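Section 4: Getting your project on to a real tablet

By now you should have a working copy of Latetside running on your computer, with the little lighthouse keeper walking about and the tide coming in when you press the space bar. If that much is behaving, well done, because the drawing and the movement are the long part! In this section we move the project across to a tablet using the Rana export tool, and then tidy up the things that never feel quite right until you have a finger on the glass.

You will need the Vundwood editor (the same copy you installed in Section 1), a tablet, and a USB cable that carries data as well as power. Plenty of cables in plenty of kitchen drawers only charge, and they look exactly the same as the others, so if your tablet doesn't show up in the list later on, try another cable before you change any settings.

4.1 Preparing the project

1. Save your work and close the preview window. The export tool won't start while a preview is open.

2. Make a copy of the whole project folder and add the word "tablet" to the end of its name. I do this every single time, even for tiny changes, and I have been glad of it more often than I'd like to admit.

3. Open the copy in Vundwood and go to Project, then Target. Choose Tablet from the list.

4. Set the frame rate to 30. Your desktop version may well be running faster than this, which is fine, but a steady 30 looks far nicer on a small screen than a higher number that keeps stumbling.

5. Open the Sounds panel and look for any clip longer than 12 seconds. Tick "Stream" beside each one. Short clips such as footsteps and the bell can stay as they are.

Note: If you followed the optional part of Section 3 and added your own music, the file will have been renamed when it was imported. Look for it under "m" for music, and don't worry that your own title has gone. It comes back in the credits.
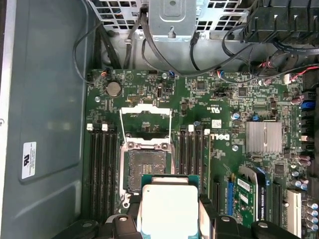 4.2 Swapping keys for touch

The desktop version listens for arrow keys and the space bar, and a tablet has neither, so we need to give the player something to press. You don't have to rewrite the Keeper class for this. We are only changing what it listens to.

1. In the Input panel, find the four rows called Left, Right, Climb and Tide.

2. Click the small plus sign at the end of each row and choose "Add touch area". A pale square appears on the game view.

3. Drag Left and Right to the bottom left corner, and Climb and Tide to the bottom right. Leave a gap of at least 8 units between neighbours, or thumbs will catch two at once.

4. Set the size of each square to 40 units. It will look enormous on your monitor. Please trust it for now and judge it on the tablet.

5. Leave the old key settings where they are. They do no harm, and you can carry on testing at your desk.

Caution: Don't put a touch area along the very top of the view. Many tablets open their own menu when you swipe there, and your player will be whisked out of the game halfway up the ladder.

4.3 Sending it across

1. Plug in the tablet and unlock it.

2. In Vundwood, choose Project, then Send with Rana. Your tablet's name should appear after a moment or two.

3. If the tablet asks whether it should trust the computer, say yes.

4. Press Send and leave the cable alone until the bar has filled. The first send is slow (a good time to put the kettle on), and later ones only copy what has changed.

5. Tap the Latetside icon on the tablet.

Note: A black screen with sound usually means the view is still set to the desktop shape. Go back to Project, then Target, tick "Fit to screen" and send again.

Sarla Yadav, who tested these pages for us, found that the tide rose too quickly once she was playing by touch. If you feel the same, open the Tide class and lower the value called riseSpeed a little at a time, sending it across after each change. The Divmont sample project in your Extras folder has a gentler tide already set up, if you would like one to compare with.

Once you're happy with how it plays, save the tablet copy and keep it open for Section 5, where we add the pause menu.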